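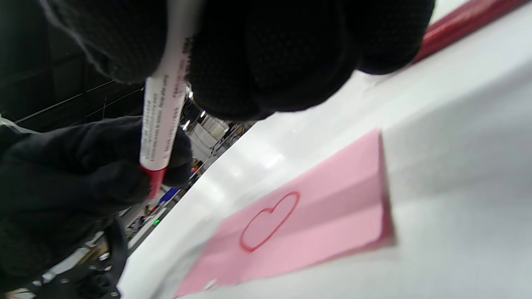 Urkero is a small hotel and guest house with a breakfast room, a garden and one meeting room, run by Kamil Bartoš and Anastasia Stamatopoulos. We took it over from the Vlček family, and most of the building is still laid out the way they left it. The arrivals board by the front desk is written by hand every morning, and a white marker with a red tip is the only kind we use on it, so guests can read their room number from the door. Check-in starts at 2 in the afternoon. If you get here earlier, leave your bags with us and go for a walk.

About Us | Our Hotel

Posted by Anastasia Stamatopoulos, September

The meeting room is on the ground floor and can be booked by the half day. It comes with Wi-Fi, coffee and water. Lunch is extra and has to be ordered the day before.
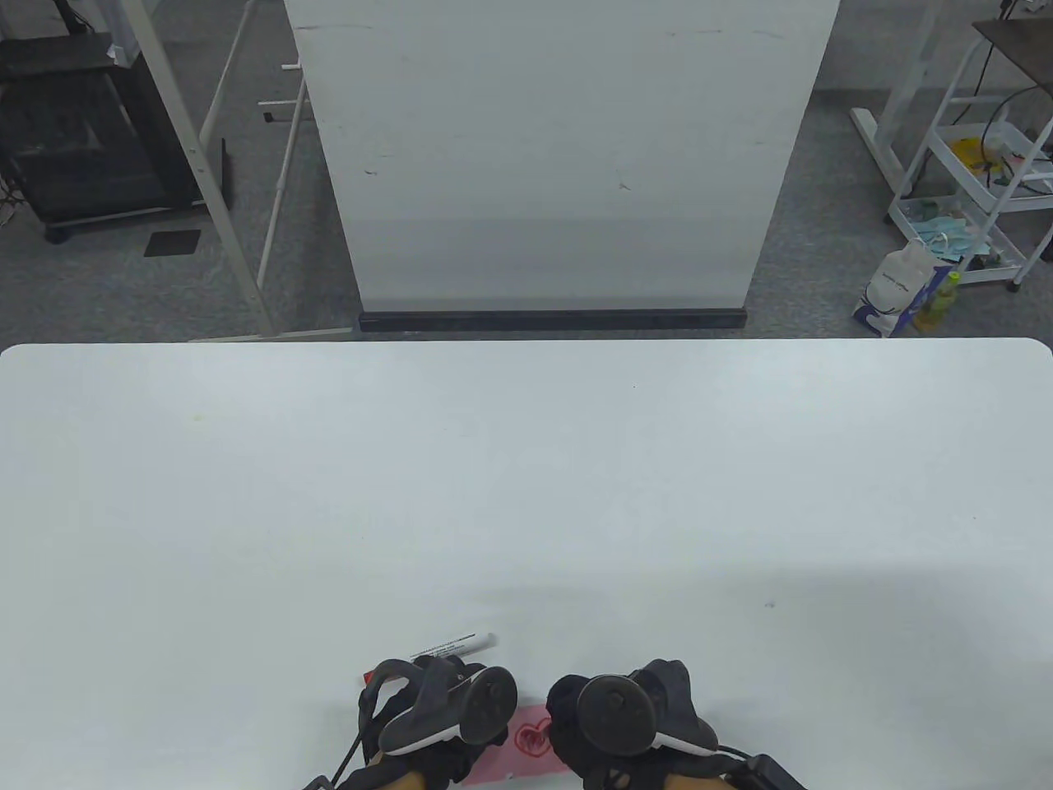
The white table, with controllers and a marker in hand.

Room 302 is our largest and has its own balcony. It sleeps a family of four and is usually the first to go in summer. Parking is behind the building, off Tóth Street, and is free for guests. The gate code is in your booking email.

Washington Vieira runs the kitchen. Breakfast is served until 10, and until 11 on Saturday. He bakes the rolls here and buys his eggs and cheese from the Clilby farm shop. 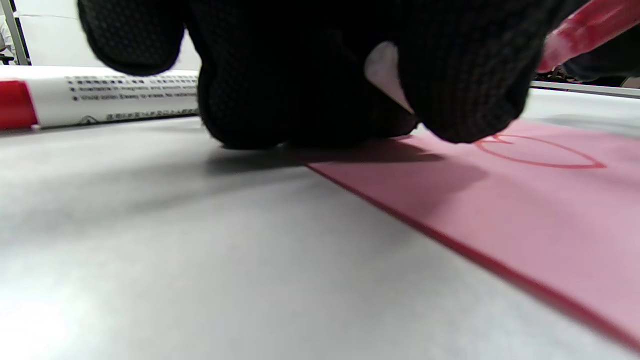
Packed lunches can be ordered at the desk the evening before. Dogs are welcome in the ground floor rooms but can't come into the breakfast room.

To book, call the desk or write to us through the contact page. We answer the same day.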